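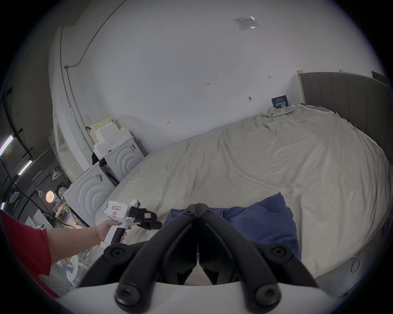
Bed-makers wanted, Stirilthorpe – read this before you write to us

Skustura is looking for people to make beds. We know how that sounds. Every outfit in this business promises "hotel standard," and most of what we get sent is a sheet dragged over a mattress with the creases shoved up toward the wall.

The work is plain. Strip, stretch, tuck, deal with the pillows, wipe the headboard, move on. A cream sheet shows every fold, and so does a low sun, so please don't tell us you're a perfectionist. Show us a corner.

We need people for 20 hours a week starting in September. There is a paid tryout of 2 hours. We have our doubts about résumés, and certificates in housekeeping haven't impressed us yet – leave them out. You should be able to lift a mattress edge and work in a pair without arguing over which side is the top.

Write to Trinh Ninh at the Stirilthorpe office and say which days you can't work.

Related listings
Linen sorter, Riltilora
Evening laundry help, Văn
Window cleaner, Stirilthorpe (filled)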